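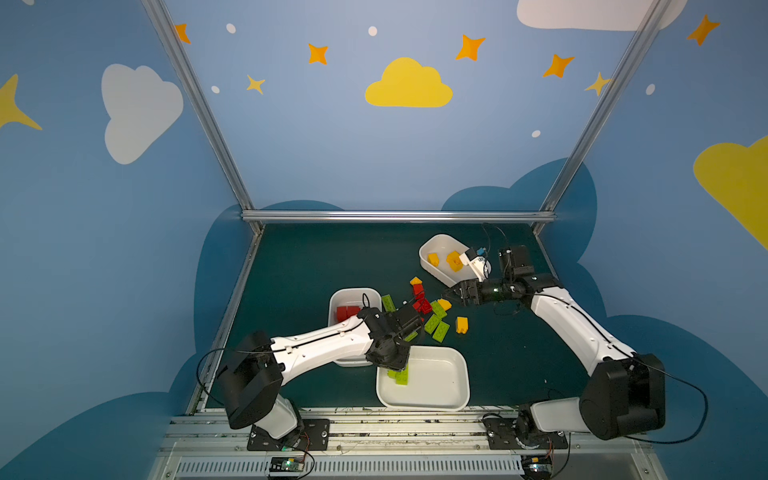 # Curnthorpe Sorting Project

The **Curnthorpe Sorting Project** is a student robotics project in two-arm manipulation, run as a one-semester course at Fellen Technical College. Students teach a pair of small robot arms to sort toy building bricks by color into separate bins. The course was set up by Iman Abdel Hamid, who remains its instructor, and is open to second-year students in the automation program.

## Workcell

Both arms are mounted on a rail along the front of a green tabletop. The table stands inside an aluminum frame with blue walls, painted with clouds and stars by an earlier class. Each arm ends in a black gripper. The students call the finished unit the Prudell cell, after the laboratory in which it was first built.

Three white bins are used, one each for red, yellow and lime-green bricks. Bin positions are not fixed. Loose bricks are spread between the bins before each run, and some are left stacked together so that the arms must deal with more than one shape of grasp.

## Coursework

The semester is divided into two blocks. In the first, students work in pairs and operate the arms by hand control, recording complete sorting runs. A pair must submit 80 accepted runs. A run is rejected if a brick leaves the table, if a bin is tipped, or if the arms touch each other.

In the second block, the recordings are used to train a control program. The shared class set, known as the Buzatu set, held 2000 runs as of 14 Jan 2023. Students may train on the whole set or on a selected part, but must state which runs were used.

## Assessment

Each program is tested over 36 trials with new brick layouts. A brick counts as sorted when it rests fully inside the bin of its color. Bricks leaning on a rim are scored as missed. Marks are given for sorting rate, cycle time and a written fault log.

Division of work between the arms is left to the students. Most programs assign each arm to its own side of the table. Handing a brick from one gripper to the other is allowed and carries no extra marks.

## See also

- Bimanual manipulation
- Pick and place
- Learning from demonstration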